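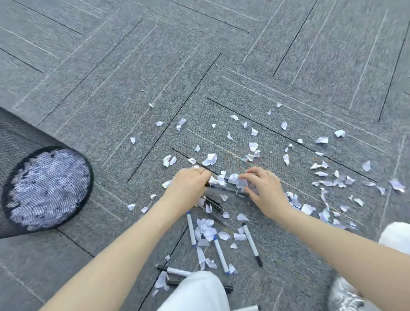 Imani Owino wants it on record that the floor check goes first from now on, ahead of batteries and everything else, and that a robot with open wheels has no business moving until every scrap and every pen is up off the carpet. Agreed, and it's item 1 below!

PRARIX FLOOR PICKER: PRE-RUN SAFETY CHECKLIST
Narkerham shared workshop, carpet side
Revised 17th July, replaces the April sheet

1. Floor
Pens and markers up first, then paper. OK
Paper scraps bigger than a thumbnail out of the drive lane. OK
Wastebasket back upright and outside the tape. OK
Comment: Pens are the real trouble. A marker under a drive wheel lifts that whole side and the wheel counts keep climbing while the robot goes nowhere. Scraps only wrap around the axle, but they wrap tight. Check the seams between the carpet tiles too, small bits sit down in them.

2. Power
Pack voltage read at the connector, not from the screen. OK
Fuse seated, spare taped inside the lid. OK
Charger unplugged from the wall. OK
Comment: We moved to the 3,000 mAh pack and I love it. The arm doesn't sag on the long reach anymore. Please don't go back to the old 2,000 one just because it's closer to the door. Its strap is too short and it slides.

3. Stop button
Pressed with wheels off the ground: drive cuts. OK
Pressed with arm raised: arm holds. OK, slow
Wireless stop tested from the far bench. NOT DONE
Comment: The arm drops maybe a finger's width before the brake bites. It did the same in April. I want to swap the spring before anybody kneels next to it with power on. The wireless stop needs a new coin cell, so wired stop only until then.

4. Arm and fingers
All 4 shoulder screws snug, paint marks lined up. OK
Finger pads clean, no tape residue. OK
Cable slack at the elbow. REDO
Comment: Kariuki finger pads are fantastic on flat paper, way better than the printed ones (sorry, printed ones). They do pick up lint, so wipe them between runs. The elbow cable rubs at full bend. Zip tie moved for now, needs a proper clip.

5. People
Rings, sleeves and lanyards clear of the arm before power on. OK
Closed shoes inside the tape. OK
One person on the stop, hands on nothing else. OK
Comment: Hand pickup happens with the main switch off. Paused doesn't count as off.

6. Software
Breretero board shows green after boot. OK
Speed limit set to low. OK
Log number written down: 3,314
Comment: Low speed is still plenty for paper. Whoever wants to try medium, come find me, I'd love to see it too, but the brake spring comes first.

Result: cleared for low speed runs on the wired stop.
Still open: coin cell, elbow clip, brake spring.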